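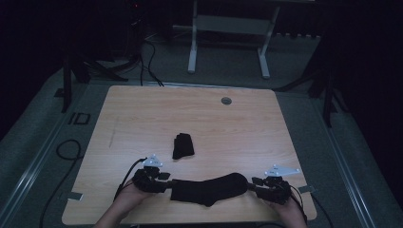
Socks, mostly black

12/10/2021

I own too many black socks. I started buying only black a few years ago so I would never have to match anything, and the plan was that I could pull any two out of the drawer and be dressed. It worked for one winter. Then I bought a second kind, then a third, and now I have black socks that look the same in the drawer and feel different on my feet.

Last weekend I took them all out and went through them. The total was 125 single socks. An odd number, so at least one of them has no partner, and after sorting I can report that it was a lot more than one.

I did it on the light wood table because dark socks show up well on it. I tried this on the bed once with a navy blanket and kept losing them. On the pale wood you can see the shape of the heel, and where the fabric has gone thin, and all the lint.

The method is simple. Take one sock, hold it by the toe and the cuff, and stretch it sideways. Look at the length and at how far it gives. Older ones stretch a long way and don't come back. The ones I got at the outlet in Viltport hardly stretch at all, which explains why they leave a ring on my shin. When the sock is flat you can also see where the heel sits. On some of mine the heel has moved so far around that I must have been wearing them sideways for months.

I made piles by kind first and worried about pairs later. The thick ones for boots went together, then the thin ones I wear to work, then the ankle ones. Whatever was left over went on the floor, and the floor pile got big fast. The carpet in there is gray and the light isn't great, so I had to pick through that pile again by the window the next morning. Two socks I had called black were dark brown. I don't remember buying brown socks.

For folding I have gone back and forth. My mother balled hers, with one cuff turned over the other, and I did that until my twenties. It's quick and the pair stays together, but the cuff on the outside gets loose. My friend Loredana De Luca folds hers in thirds and stands them on end in a shoebox. I stayed at her place for a week while my bathroom was being redone and I did think her drawer looked better than mine. So now I do a version of hers. Lay one on top of the other, toe to the middle, cuff over that, press it down. You get a small flat block. It will come apart if you throw it across the room, so don't throw it.

The thin work socks fold the best. The boot socks are too thick for thirds and I just fold those in half.

For the drawer I bought a set of Stukstead dividers, the kind with slots. They were a little too tall and I had to take out the bottom liner before the drawer would close. It closes now if I push on the left side. I had measured, but I measured the front of the drawer and forgot that the inside is shorter.

I threw out anything with a hole and anything I could see my hand through. Good ones without a partner went into a paper bag on the closet shelf. My rule is that they get until the end of December, and if the other half hasn't come out of a pants leg or from behind the dryer by then, they become dust rags. I already used one on the blinds and it did a good job. You put it on like a mitten and run each slat between your fingers.

The whole thing took most of an afternoon, including a break for lunch and a long phone call with my sister, who wanted to know why I sounded like I was under a table. I was under the table. One had dropped off the back.

I still need a way to tell the kinds apart after they have been washed. I was thinking of a stitch of colored thread inside the cuff, maybe red for the boot socks and white for work. I have the thread. If anybody has done this, please tell me whether the stitch bothers your ankle, and whether it should be loose so the cuff can stretch. I'll try it on one pair first.

Next up is the T-shirt drawer, which is worse and which I can't currently open all the way. I think something is caught at the back. I'm going to need a ruler or a long spoon.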